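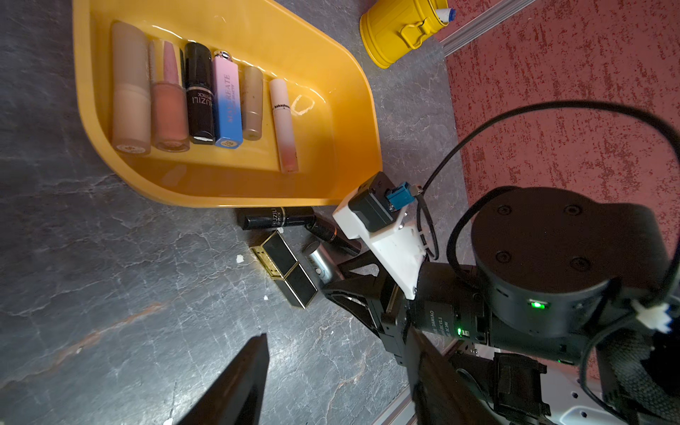
Transcribing the funeral home ledgers, part 3: dates, ages and survivors

The first two posts covered scanning and the file layout. This one is on the data itself, mostly the obituary clippings pasted into the back of each ledger. There are 11 ledgers and 1311 clippings. I finished the last ledger in March and have been cleaning up the table since.

Every clipping gets one row. The columns are name as printed, maiden name, stated age, date of death, place of death, place of burial, survivors, predeceased, and source page. "As printed" is strict. If the paper spelled the surname wrong, the wrong spelling goes in the name column and the correction goes in a note with its source. I broke this rule in the first ledger and had to redo it.

Dates

Most clippings have no year. Many have no date at all, only "passed away Tuesday evening" or "died at home last night." The ledger entry usually fixes the day, but the clippings were pasted in whatever order the family returned them, so the facing page is not a safe guide. I match on name first, then on the cemetery, then on the minister. A match on name alone is marked as weak. Fathers and sons with the same name turned up often enough that I stopped trusting it.

Where only a weekday is given, I leave the date column empty and put the phrase in the note. A range goes in two columns, earliest and latest. Do not put a guessed date in a date column. It will be sorted, exported and quoted by somebody.

Ages

Stated ages disagree with the ledger in 18 cases where I could check a birth record. Most are off by one, which is what you get when the writer subtracts years and ignores the birthday. The rest are off by more and in both directions. I record the stated age and do not compute a birth year from it in the main table. There is a separate sheet for computed years, with a two-year window.

"In her 80th year" means she was 79. I knew this and still entered it wrong several times.

Survivors

This is the slow part. A survivors line is a small family tree written under a word limit, and the punctuation carries most of the structure. Older clippings separate households with semicolons and people with commas. Later ones use commas for everything, so "Mary, John, and Mrs. Zindik of Elby" can be two children and a married daughter, or two children and somebody else entirely. I keep the full line as text and then add one row per named person in a linked table, with the relationship only if the clipping states it.

Married women listed under a husband's name get the husband's name as printed and a blank first name. I have filled in some of the blanks from the marriage index. The Fetell family alone took an evening, with three daughters, two of whom married brothers.

Counts without names ("10 grandchildren") go in their own column. Stepchildren are sometimes in the count and sometimes not, and there is no way to tell from the clipping.

Place names

Elby was used for both the village and the township – I use the township unless a street or church is given. Pan is the old name of the rail stop, and it drops out of the later ledgers. I have kept it as printed and added a modern name column.

Corrections

Ruairi Skinner wrote to say that two of the clippings in the fourth ledger are the same person, once under her first married name and once under her second. He is right. The rows are now linked, with both kept, because the survivors lines differ. The second omits a son.

If you find an error, send me the ledger number and the page. A name alone is hard to work from. Requests to remove recent entries go to the same address, and I take those down first and check afterward.

Next is the card index for the burial plots, which uses a different numbering in each section. I have not worked out section C yet.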